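Goststead Community Boards > Using the Internet > Social Media Moans

Plemlow removed my post for "coordinated selling" and I was giving away a slow cooker

plumduff
Posted 9:14 pm

Has anyone else been hit by the new rules on Plemlow? I run a village group, 1,150 members, mostly lost cats and people asking when the chemist shuts. Last night I put up a slow cooker, free to whoever fetched it. Removed in under a minute. The notice says I broke the policy on "coordinated selling" and that my reach is limited until February. I wasn't selling anything and I'm not coordinated.

I've appealed. The appeal was turned down before I'd put the kettle on, so you can guess how much reading went into it.

Marrowfat_Jim
Posted 9:31 pm

Did you put the word "collect" in it? There's a theory that "collect" sets it off.

plumduff
Posted 9:33 pm

I did put "collect". I also put "slow cooker", "free" and "lid has a chip". Any of those could be the crime as far as I can tell.

varnent_refugee
Posted 9:50 pm

I don't believe the word theory. People have been saying this since the old Varnent days, swap a letter for a number and the filter can't see you. I had a post taken down there that was a full stop. I'd put it up by accident with my elbow.

What I think happens is that one person in the group reports you and the rest is automatic. Who have you annoyed lately?

plumduff
Posted 9:58 pm

It's a village group. All of them.

Ingrid Ruiz-Ortega
Posted 10:20 pm

I moderate a few groups on there and I'm going to disagree with most of this. The giveaway rule is in the help pages, it's just badly written. If the group is set up as "Community" you can't offer goods, free or otherwise. If it's set up as "Exchange" you can. Change the setting, wait a bit and post again. I've done it for three groups and had no trouble. 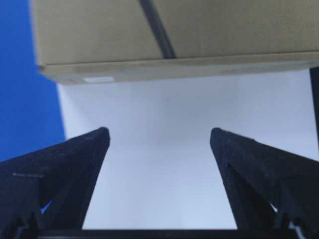
Can you change a group from Community to Exchange without losing the old posts?
The old posts stay where they are, but any polls get closed and you have to pin your rules again.

Marrowfat_Jim
Posted 10:41 pm

Where does it say that, though? I've just been through the help pages and the word Exchange appears once, in a sentence about gift cards.

Ingrid Ruiz-Ortega
Posted 10:52 pm

It's under group types, near the end. They moved it in the last redesign. I'm not saying it's good, I'm saying it's there.

varnent_refugee
Posted 11:05 pm

Three groups with no trouble isn't proof of much. My brother-in-law's allotment group was set to Exchange from the start and they still took down a post about spare bean canes. "Weapons", apparently.

Ľudovít Malý
Posted 11:17 pm

Ours is capped as well, which I haven't seen mentioned. Once you go over 1,000 members they treat you as a "large audience" and the checks get stricter. We used to sit at 600 and could post what we liked, including a very rude limerick about the bypass. Went over the line last year and now a photo of a pork pie gets "sensitive content" slapped across it.

plumduff
Posted 11:24 pm

So I should throw out 150 people?

Ľudovít Malý
Posted 11:26 pm

I was tempted. 70 of ours haven't posted since they joined.

Ingrid Ruiz-Ortega
Posted 11:40 pm

Please don't remove people over this. The size thing is a rumour. One of my groups is far bigger than either of yours and pork pies go through fine.

varnent_refugee
Posted 11:48 pm

Then explain why yours go through and his don't. Every time there's a rule, there's someone it doesn't apply to. I've stopped thinking there's a system - there's a machine guessing and a help page written afterwards to match.

aaltonen_fan
Posted 7:02 am

Come over to Aaltonen. No filters.

Marrowfat_Jim
Posted 7:30 am

No people either. I joined it and the only message I've had is a welcome from the app.

plumduff
Posted 8:15 am

Update for what it's worth. Changed the group to Exchange last thing, as Ingrid said. Posted the slow cooker again this morning, same words, "collect" and all. It's still up. But my reach is still limited, so going by the little eye symbol the only person who's seen it is me.

Ingrid Ruiz-Ortega
Posted 8:22 am

The limit is on your account, not the group. Get another admin to post it.

varnent_refugee
Posted 8:40 am

And then they'll both be limited. Let us know.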